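Last updated: October

Speaker notes – hand-held gripper kit, buyer's review
Speaker: Soon-im Woo, Munside

Start with who we are, keep it short. Munside does cleaning and linen work for small guesthouses. We looked at the hand-held gripper kit as a service package, supplied to us through Wornivine. We are not robot people. We wanted to know if our own staff could record useful demonstrations without an engineer in the room.

Say what the package covers. One gripper, the charging case, the recording app, and a checking service that goes through every clip and sends back the ones it can't use. The checking service is the part we pay for monthly. The gripper is on loan for as long as the contract runs.

Setup. First session took most of a morning. Pairing the gripper with the app failed twice and worked after we updated the app. The printed guide is for an older version and the menu names don't match. Wornivine knows. Ask them for the newer PDF before you start.

Next slide. Leave it up while talking about soft items.
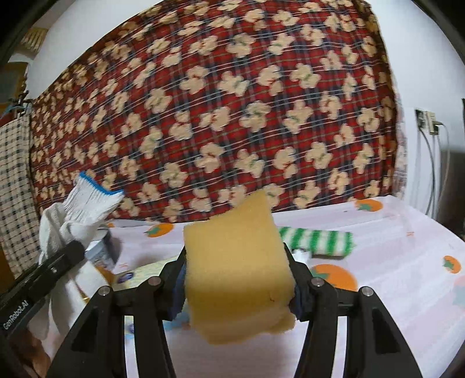

Slide 4. Sponge and navy cloth held together between the two fingers, persimmon tablecloth underneath.

Soft items were our main question. Towels, gloves, sponges, rolled cloths – that is most of what our people handle all day. Rigid things like tins are easier to talk about in a sales meeting, but they are a small share of our work.

Point out that the two fingers can close on more than one thing. When the task is "pick up the sponge," a grip with cloth in it gets marked as a mixed grasp. The checking service sorts those into their own folder. We first thought they were rejects. They are kept, and you can ask for them back with the labels.

Numbers for the full trial: 605 clips sent in, 308 accepted on first pass. Most of the rest came back with a note on what to fix, usually a hand across the lens or a clip that started too late. Don't read out the whole table, it is in the handout.

Comfort. Staff were fine for short sessions. We set a limit of eight minutes per turn after complaints about wrists. The handle suits a medium or large hand. Yeo, our second site, asked for a smaller grip and was told there isn't one yet.

Patterned tablecloths and blankets – expect a question. We recorded on whatever was already at the site and did not see a difference in the acceptance rate. Our trial was too small to settle it.

Compare with Gelterari briefly. Their offer has a lower monthly fee but no checking. Somebody on your side has to watch every clip. We tried that for seven clips and stopped.

Recommendation: take the package if you have soft goods and no technical staff. Ask for a short first contract. Get the turnaround time for returned clips in writing, ours slipped in the second month.

Questions. Handouts are by the door.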